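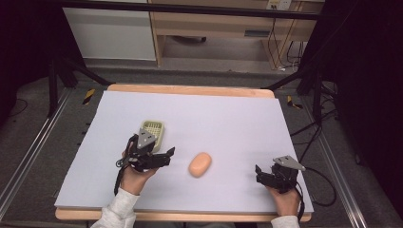
Putting out a fanzine in 2020: a thread

1/ The September mailing of our little apa went out late and the next one closes in a few weeks, so I'm going to post what I know about making a zine for it. Several people asked. I'll keep each post short.

2/ For anyone who hasn't run into the term, an apa is an amateur press association. Each member prints enough copies of their own zine for everybody, mails them to one person, and that person sorts them into bundles and mails the bundles back out. It's slow. I like it slow.

3/ Ours has 30 members. The dues cover postage for the bundles and nothing else. You pay for your own printing.

4/ My zine is called Brinus. It started as a letter substitute in college and I never changed the name. The word comes from a planet in a short story I didn't finish.

5/ Minimum activity is 8 pages a year. That can be one fat issue or four thin ones. Most people who drop out do it by missing that, and then they feel bad and don't write back when the editor asks. Write back. You'll usually get an extension.

6/ What to put in it. Old hands will tell you mailing comments, and they're right. Those are your replies to what other members wrote last time. If you only print your own fiction and con reports, people read it and have no way to answer you.

7/ I do my mailing comments with the bundle on my lap and a pencil. I mark the margins the first week it arrives and type it all up later. If I wait until the second month I've forgotten what made me mad.

8/ Put the name of the zine you're answering at the start of each comment. Put the member's name too if they run more than one title. Some of us read these a year later and have to dig through a box to find what you meant.

9/ Layout. One column, 11 point type, decent margins on the side where the staples go. I used two columns for a while and it looked sharp and I hated fixing it every time I added a line.

10/ Print a colophon. Title, issue number, your name, a mailing address or PO box, and which mailing it's for. Mine reads: "Brinus 41, from Zachary Desjardins, for the winter mailing, January 15, 2020." I've handled zines from the seventies with no name on them anywhere, and I'd love to know who wrote them.

11/ Printing. I used to go to the Paquette copy shop downtown. They closed, so I bought a used Trondeck laser printer out of an office clearance. It does both sides if you flip the stack by hand. It jams on colored paper, so my covers are white now.

12/ Cost for the last issue, paper and toner together, was around 763 cents for the whole run. I keep the figure in cents because my spreadsheet does and I never fixed it. Postage to the editor was more than that.

13/ Somebody asked about mimeo. I own a Donik, which I got with a garage full of other things. It prints. The stencils are the trouble. I've got one partial box left and I'm saving it for an anniversary issue.

14/ If you do get hold of a mimeo, use the fuzzy paper it was meant for. Ordinary copier paper is too slick and the ink offsets onto the back of the next sheet.

15/ Staples. Two on the left edge for anything flat. I see people use one in the top corner and those pages come apart in the bundle. Press the backs down flat or they snag the zine underneath.

16/ Art. Ask before you use it, credit the artist on the contents page, and send them a copy. A lot of fan artists will do you a small filler drawing if you tell them the size you need. Be clear about whether it's black and white.

17/ Letters of comment. If you send copies outside the apa you may get a few. Print them, trim them if they run long, and mark your own replies with double parentheses or some other sign so the reader knows who's talking. Check with the writer before you print a home address.

18/ On PDFs. I put mine up after the mailing has been out for three months. Some members don't want their words online at all, so I cut the mailing comments that quote them. That's the rule in our apa. Yours may be different, so ask your editor.

19/ Our mailings are up to number 186. I have most of them from 140 on. I'm missing 152 and the second half of 161. If you've got spares I'll pay the postage, or trade for doubles of 170.

20/ Storage, since it came up in the replies. Flat in a box, out of the basement. Take the rubber bands off. Old bands go sticky and then hard and they take the ink with them when you pull.

21/ Correction to 9. A member wrote to say 11 point is too small in some typefaces, and she's right. Print one page and read it under the lamp you really use in the evening. Go to 12 if you have to squint.

22/ We have two open spots on the roster right now. Send me a message with a mailing address and I'll pass it to the editor, who'll mail you a sample bundle if there's a spare. You need one zine in hand before you go on the list. Two pages is fine for the first one.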